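The Long Goodbye to the Laptop Dock

November 2018

For most of the past decade, a company laptop arrived with a second box. Inside was a slab of plastic with a proprietary connector on top, a power brick almost as heavy as the computer, and a set of ports that nobody at home had. The slab stayed on the desk. The laptop clicked into it in the morning and out of it at night, and the arrangement worked until the company changed laptops.

Then the slabs went into a closet. Office equipment managers know that closet well. It holds docks for machines that were returned to the leasing firm years ago, along with their bricks and a tangle of video cables in three or four standards. None of it fits anything made since.

The single-cable desk was supposed to end this. A USB-C port can carry power in one direction and video, network traffic and data in the other, all through a plug that goes in either way up. On paper, any laptop with the right port should work with any dock that has the same one. In practice, buyers this year are finding that the plug is the easy part.

Bellamy, an architecture and surveying practice with offices on three floors of a converted mill, started replacing its docks in April. The firm had 77 desks to refit and two brands of laptop to serve. It looked at stand-alone docks from Clateck and Girkeo, both of which offer two video outputs, wired network and a handful of ordinary USB ports. It also tried a small batch of Clanix monitors with a hub built into the stand.

The first problem was power. A thin office laptop will charge happily from 60 watts, and most docks supply that much. The practice's drafting machines are larger, with separate graphics chips, and they want more. Plugged into a 60-watt dock they ran, but the battery drained slowly through the afternoon whenever someone was rendering a model. Staff noticed when they unplugged for a four o'clock meeting and had a third of a charge left.

Girkeo's larger dock supplies up to 100 watts, which is the most the current standard allows. It fixed the battery complaint. It also brought back the heavy power brick, which now had to be strapped under each desk.

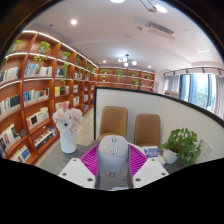
The second problem was the cables. Two USB-C cables can look identical and do very different jobs. One may be made for charging a phone and carry data at the speed of a memory stick from 2005. Another may handle fast data but only at a short length. A third may support video and full power and cost several times as much. There is a system of logos meant to tell them apart, but many cables carry none, and the printing on the ones that do is small enough to miss.

At Bellamy this led to a run of support calls in the first weeks. A monitor would stay black, or the network would drop, and the cause was nearly always a cable somebody had brought from home or taken from a phone charger. The office now ties a strip of green tape around every cable that came with a dock. Any cable without tape gets unplugged before anyone looks at the computer.

The third problem was the screen itself. Driving a 4K monitor at a comfortable 60 frames a second takes up most of the room in a USB-C link that isn't also a Thunderbolt link. Depending on the laptop and the dock, what's left may not be enough for fast USB at the same time. Some docks handle this by dropping their USB ports to the older, slower speed when a 4K screen is connected. Others keep the fast ports and drop the screen to 30 frames a second, where the mouse pointer visibly stutters. A few let the user choose, usually in a settings menu several levels down.

This rarely appears on the front of the box. It tends to be in the footnotes of the spec sheet, and it is worth reading those before ordering in quantity. Anyone who copies large files to an external drive will feel the difference, and anyone who works mainly in a browser and a spreadsheet probably won't.

Putting the hub inside the monitor avoids some of this. There is one fewer box, one fewer power supply and no separate firmware to update. The Clanix screens Bellamy tried have a network jack and four USB ports at the back, and a keyboard and mouse can stay plugged in permanently. Sitting down means connecting one cable. For shared desks it is the tidiest arrangement on sale at the moment.

The drawback is that everything then ages together. A good monitor can last seven or eight years. The ports on a dock may be out of date in half that time, and if the network jack in a monitor fails, the whole screen goes away for repair. Clanix swaps faulty units under warranty for three years. After that the owner is left with a working display and a separate dock to buy.

Price doesn't settle the question either. The larger Girkeo dock cost the practice $391 a unit, before the monitor. The Clanix screen came in at $1,100 with the hub included. A comparable screen with no hub, bought separately and paired with the dock, would have landed within a few dollars of that. Clateck's dock is a good deal cheaper than either, and for people with thin laptops and one ordinary screen it does the job.

In the end the practice split the order. Drafting desks got the Girkeo dock and kept their existing monitors. The 17 shared desks on the ground floor got the Clanix screens. Everyone else has a Clateck dock — the least exciting of the three, and the one that has produced the fewest calls.

There are a few things worth doing before following the same route. Check the wattage on the label of each laptop's own charger and match it. Borrow one dock and try it for a week with the oldest laptop still in service, as early USB-C machines can be fussy about video. Confirm that the computer wakes from sleep with the lid closed, which is a common failing and an annoying one. Buy spare cables from the dock's maker at the same time, and label them.

It is also worth asking the supplier how firmware updates are delivered. Both Clateck and Girkeo released fixes over the summer for screens that failed to wake, and both had to be installed by hand, one dock at a time, from a laptop running Windows. At Bellamy that took two evenings. The old docks are still in the closet on the second floor, waiting for a recycling pickup that has been moved back twice.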